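The Shared Fridge: Sorting Out the Small Kitchen

A refrigerator used by one household usually sorts itself out. Somebody buys the milk, somebody finishes it, and if a jar of pickle has been on the door since last winter there is one person who knows why. A refrigerator shared by a whole building doesn't work that way, and the one at Ledport has been overdue for some attention.

We took on the shared fridge in February as part of the general tidying of the smaller rooms on the second floor. The starting point was the refrigerator itself, a tall one, which suits a small room because it takes up very little floor for what it holds. The drawback of a tall fridge is that things placed high up and toward the back are forgotten. Most of what we threw away came from there: two tubs of yogurt, half an onion in foil, a bottle of salad dressing with nothing legible left on the label, and a lunch that had been someone's in January.

Everything came out onto a folding table in the hallway. Anything with a name and a date on it went back in. Anything without either was set out until 3 in the afternoon with a note beside it, and what was left after that went in the trash. The shelves were washed in the sink with dish soap and warm water, then dried with a clean towel before they went back. The door seals got the same treatment with an old toothbrush. Please don't use spray cleaner inside the fridge, as the smell gets into the butter.
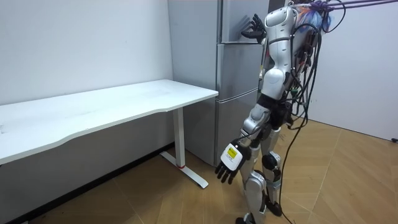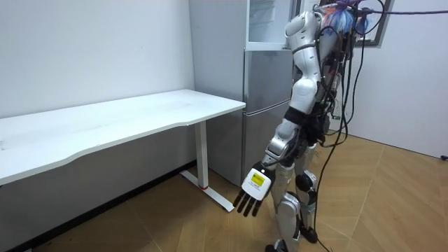
Shobha Subramaniam
Building Coordinator, Ledport

The new arrangement is simple and it is taped to the wall by the sink, so there is no need to memorize it.

The top shelf is for shared items. Milk, butter, cream, and the big jar of lime pickle from the Dundetti order all live there. If you finish one of these, write it on the pad. Milk is bought twice a week, and if it runs out early it runs out early.

The middle shelves are for lunches. One container per person, with a name and the date on it. Masking tape and a marker are in the drawer under the microwave. A bag counts as a container if it is tied shut. Takeout boxes are fine but they have to be labeled too, and the ones that leak need a plate under them. There are spare plates in the cupboard.

The bottom drawer is for fruit and vegetables only. Last year it turned into a drawer for soda cans, and they froze twice. Cans can stay in the box on the counter, and you can move one to the door in the morning if you want it cold by noon.

The door holds sauces and small jars. Anything opened should have the date it was opened written on the lid. Mustard keeps for a long time, but fresh chutney doesn't, and a jar of green chutney with no date will be thrown away even if it looks all right.

The fridge will be cleared on the last working afternoon of each month, starting at 3. Unlabeled food goes first. If you will be away that afternoon and you have something you want to keep, put tape on it before you leave.

A word on temperature. The dial had been turned up as far as it would go, probably by someone with a warm soda, and the back of the middle shelf was icing over. It has been set back to the middle. Give it a full day before deciding that it is too warm. Leaving the door open while you look for things does more harm than the dial does, so please decide what you want first. If you are the last one out of the room, give the door a push.

Jagadeesh Kandasamy asked about keeping medicine in there, and the answer is yes. There is a small lidded box at the end of the top shelf for that. Put your name on whatever goes in it. It is not for eye drops that expired two years ago, of which we found several.

We spent $50 on supplies, which covered the lidded box, two clear bins for the lunch shelves, a roll of liner, tape, and a new thermometer. The bins came from the hardware store in Merkamham and the receipt is in the folder at the front desk. The old wire basket is still in good condition and is free to anyone who wants it. Ask at the desk before the end of the month.

The freezer section is next. It needs a proper defrost, and for that it has to be empty overnight. Notices will go up a week ahead. If you have ice packs in there, please start taking them home now, as there are far more than anyone is using. Ice cream belonging to the birthday fund will be moved to the freezer downstairs and brought back the next morning.

Questions about the shelves or the monthly clearing can go in the box outside Room 167, or you can leave a message on extension 20. Lost containers are on the windowsill at the end of the hall. Most of them have lids. The blue one with the clips has been claimed by three different people, so whoever can produce the matching lid may have it.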